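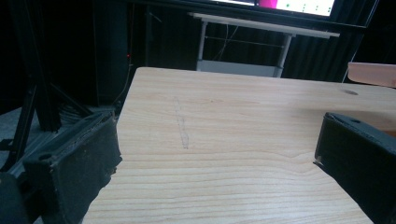 Issue 79

Hello again, and welcome to the October letter. I promised last time that I'd finally write about the Great Kitchen Table Clear-Out, and then I spent two weeks putting it off, which tells you how much I was looking forward to it. But it's done, or done enough, so pour yourself something warm and I'll tell you all about it.

If you're new here, a quick catch-up. We moved to Woststead in the spring, into a house with a lovely big kitchen and almost no drawers. I don't know who plans a kitchen with three drawers, but there we are. Three! One is for silverware, one is for dish towels, and the third is so narrow that the only thing it fits is a rolling pin, and then only if you lay it in at a slant. Everything else a family collects (mail, batteries, birthday candles, the instructions for the oven) went straight onto the table and stayed there. By August we were eating dinner at one end of it, elbow to elbow, with a wall of paper next to the salt.

So I started with the paper. My plan was to do ten minutes a night after the dishes, and I stuck to it for nearly 17 days, which for me is a personal best. I didn't sort anything at first. I just picked up one piece at a time and asked whether I'd be in trouble if it vanished. Most of the time the answer was no! Old pizza menus, a coupon for a tire shop in our old town, school notices for picnics that had come and gone. A good two grocery bags went out with the recycling before I had to make one hard decision.

Then came the pile I'd been dreading: recipes. I'm a clipper, I always have been, and so was my mother, and a lot of what I had was hers. I sat down one evening and went through the lot and there were 107 of them, not counting the ones stuck together. Some had notes up the side in her handwriting — "too sweet," "good for a crowd," and on one casserole just the word "no." I kept that one, of course. It's on the fridge.

What I ended up doing with the rest was simple. I bought a plain binder and a pack of clear sleeves from Garg, the stationery place next to the post office, and I only allowed myself to keep what fit in the one binder. Soups in front because we eat so much of it from now till spring, then suppers, then baking, then a section at the back called Someday, where I've put anything with more than one kind of pastry in it. If you try this, buy the sleeves that open at the top. I got a few that open on the side by mistake and the cards slide out every time I pick the thing up, so now there's tape involved.

A few of you wrote after the last letter to ask about boxes and bins, and whether you should buy them before you start or after. After! Please, after. I bought a set of Jullix stacking trays back in June, all excited, and they sat under the stairs for months because I didn't know what I was going to put in them. When I finally knew, they were the wrong depth. They're fine trays and they now hold seed packets in the garage, but I could have saved the money and bought soup bones.

For the small stuff I used jars we already had. Batteries in one, rubber bands and twist ties in another, birthday candles in an old mustard jar that still smells a little of mustard if you put your nose right in. I don't label them, you can see what's inside. They live on the windowsill and I like how they look there in the morning.

Mail was the last piece and it's the one I'm least sure about. Right now there's a basket by the front door, and the rule is that the basket gets emptied before we sit down to eat on the night the trash goes out. It has worked so far except for one week when everybody had a cold and the basket turned into a basket with a heap beside it. I've been told by my household that I can't add a second basket, as that's how the whole thing started.

And the table? Well, we can sit all the way around it again. We had people over for chili and I put the pot in the middle and the bread on both sides and nobody had to balance a bowl on their knees. I won't pretend it stays that way by itself. Things drift back, mostly mine, mostly library books and reading glasses. But a quick sweep before bed takes a couple of minutes now, and I'd got used to walking past that mess with my eyes half shut, so I'll take it.

Some bits and pieces before I go:

The soup I mentioned in the last letter is barley and mushroom, and yes, you can use dried mushrooms. Soak them in hot water first and use that water in the pot, but pour it slowly and leave the last spoonful behind or you'll get grit. It freezes well. The barley keeps drinking up the broth, so add a splash of water when you warm it up.

Thank you to everyone who sent in ideas for getting candle wax off a tablecloth. The brown paper bag and warm iron came up again and again, so I tried it, and most of the wax lifted off on the first go. There's a faint mark left, and I've decided that's where the bread basket goes.

I'm still looking for a good desk lamp with a switch on the base. I had a Zultier for years and loved it, and I dropped it down the stairs on moving day. If you have one you like, hit reply and tell me, and tell me if it hums, because I can't stand a lamp that hums.

Next month I'm tackling the hall closet, heaven help me, and I'd love to hear how you store winter boots in a small space. We have a rubber mat and a lot of hope at the moment. Send me what you do and I'll put the best ones in the next letter. Till then, stay warm, and check the backs of your own clippings for handwriting before you toss them.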